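Lollik House Play Center
Spring walk-through checklist, with comments
Done in May, before the morning group arrived
Checked by: Tsutomu Chiba
Read over by: Dirk Leemans

Hello all, and thank you for the tidy cupboards, which made my morning a good deal easier! I have kept to the same order as last time, starting at the street door and finishing in the yard, and I've written my comments under each line the way Dirk likes them.

1. Front door and hallway
Door closes by itself: OK
Finger guard on hinge side: REPLACE
Mat lies flat: OK
Comment: The finger guard has split near the bottom, just at the height where small hands go. I taped it for now, but tape is tape, and I'd like a proper one on before the end of the month. Hovico still sells the long kind we used on the kitchen door, and I will ask them to put one aside for us.

2. Fire exits
Both exits open fully: OK
Exit signs lit: OK
Route clear: SEE COMMENT
Comment: The back exit opens nicely (a big improvement on the winter, when we all had to lean on it), but there were two strollers parked in the route. I know it rains and I know parents are in a hurry. Please walk them around to the bike shelter anyway, and be kind about it.

3. Extinguishers
Kitchen: OK
Hallway, tag no. 3022: OK, gauge in the green
Comment: The hallway one hangs a little high for our shorter helpers. Bilyk can move the bracket on their next visit, and I've put it on their list along with the squeaky vent.

4. Hot water
Children's sinks: OK
Kitchen sink: OK, staff only
Comment: I let the children's taps run for 30 seconds and got 35 degrees Celsius at both, which is lovely for washing paint off. The little sign over the kitchen sink has faded to nearly nothing, so I will print a new one at home.

5. Play food and small parts
Sorted by size: PARTLY
Cracked or chipped pieces removed: OK
Washed this month: OK
Comment: I did go through the play food piece by piece, and it took me most of a pot of tea. Anything that fits inside the small parts tester goes up on the high shelf for the older children, please, even if it is somebody's favorite.
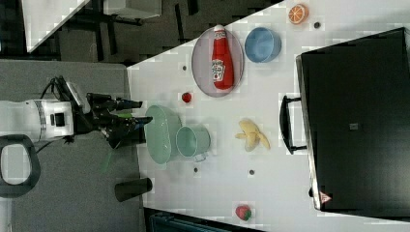

A few pieces had found their way back down into the toddler bins, and I have moved them up again. If a piece has a seam that is starting to open, don't glue it. Drop it in the envelope in the office and I'll write to Jomovham about replacements, as they were very good to us over the tea set.

6. Shelves and tall furniture
Fixed to wall: ONE LOOSE
Heavy things kept low: OK
Comment: The bookcase by the reading corner moves when you pull on it. I have emptied the top two shelves until the bracket is fixed, so please don't fill them again, tempting as it is!

7. Yard
Gate latch: OK
Fence: OK
Soft surface under climber: TOP UP
Comment: The bark has worn thin at the foot of the slide, where everybody lands. Dirk thinks roughly 70 liters will see us through the summer, and he has offered to bring it in his trailer. The gate latch is stiff but sound, and a drop of oil wouldn't hurt.

Still open: finger guard, bookcase bracket, bark, extinguisher bracket, kitchen sink sign. I'll be back to look at those, and if anything else turns up in the meantime, write it in the blue book by the phone and put your initials next to it so I know who to ask.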